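Sorting the Drawer: A Conversation With the Dining Services Lead at Lostulach House

The shared kitchen at Lostulach House serves 30 residents, most of whom cook for themselves at least once a day. Responsibility for the tableware rests with the dining services lead, who has held the position since the building reopened under the Ngata housing program. She spoke with the residents' bulletin in March about chopsticks, which she described as the most frequently misplaced items in the house.

"Plates come back," she said. "People notice a plate on their desk. A chopstick goes into a mug or under a tray, and it stays there until someone moves out."

An inventory completed over the winter recorded 467 single chopsticks in the building. After matching by length, color and tip, 443 were returned to use. The remainder had no partner or were cracked and were withdrawn.

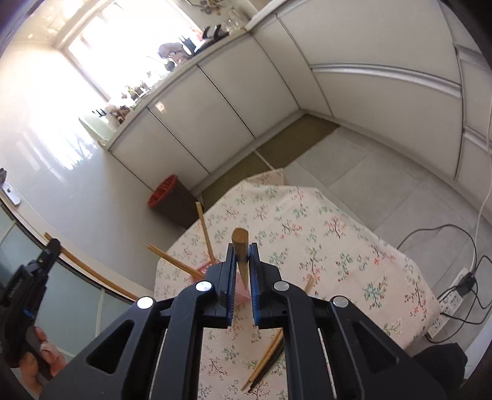 Sorting is done on a table, on a cloth, and she is firm on this point. Sticks roll on a bare surface, she explained, and a cloth holds them long enough for two to be laid side by side and compared. Light wood is matched first, then black, and thicker utensils are set apart from both.

Asked why the house keeps its chopsticks upright in containers, she referred to the old arrangement, a deep drawer supplied by Skondus. "The drawer was always damp at the back. In a container, you can see what you have, and you can take a pair without touching the rest."

Residents are asked to dry chopsticks fully before returning them and to put them back in pairs. Each floor now has 2 containers, and replacements are ordered through Juditz at the start of each term.

She does not favor buying a single uniform set. "Several residents brought their own and left them for the house when they moved on. I would like to keep those in use for as long as they last."

The next sorting session will be held in the ground floor kitchen in April.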